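Trade show coverage should report failure rates

Product reports from trade shows follow a fixed format. The writer gives the name of the device, the price, the shipping quarter and one sentence on what it did at the booth. The number of attempts is almost always missing. I think editors should require it.

Consider the Sternis countertop dish sorter, shown at Zorkside in August. Most of the write-ups I read said it "sorts a full rack in under a minute." One of them mentioned, in its ninth paragraph, that the rack had been loaded by staff and held 29 pieces of the same two shapes. A buyer with mixed dishes learns very little from the headline figure.

Nesel did better, though by accident. Its booth ran a public counter that logged every cycle of its folding unit. By closing time the counter showed 203 cycles, with 200 marked complete. Those are good numbers. They are also limited numbers: one fabric, one light level, one operator. But a reader can do something with them, and a competitor can be asked to match them.

The usual objection is that show floors are poor test sites. The power is uneven, the wireless bands are crowded and the units are often early builds. All of this is true. It is also the reason to print the count. If conditions are bad, a success rate with the conditions stated is more useful than a single clean run with no conditions at all.

Cost is the second objection. A reporter covering 700 exhibitors can't stand at one table for an hour. A reporter can, however, ask for the log. Most of these machines keep one. If the company declines, the article can say so in five words.
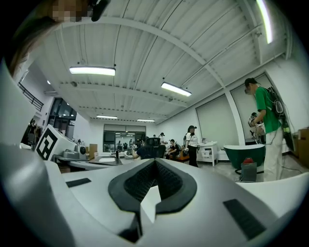 Głowacki wrote in response to an earlier version of this column that the log is no cure, as a company that picks its own demo will also pick which runs get logged. I accept the point. The log should be requested with its start and stop times, and any gap should be printed next to the result.

None of this needs new equipment or a standards body. It needs one added line in the template, between price and shipping date: attempts, completions, conditions.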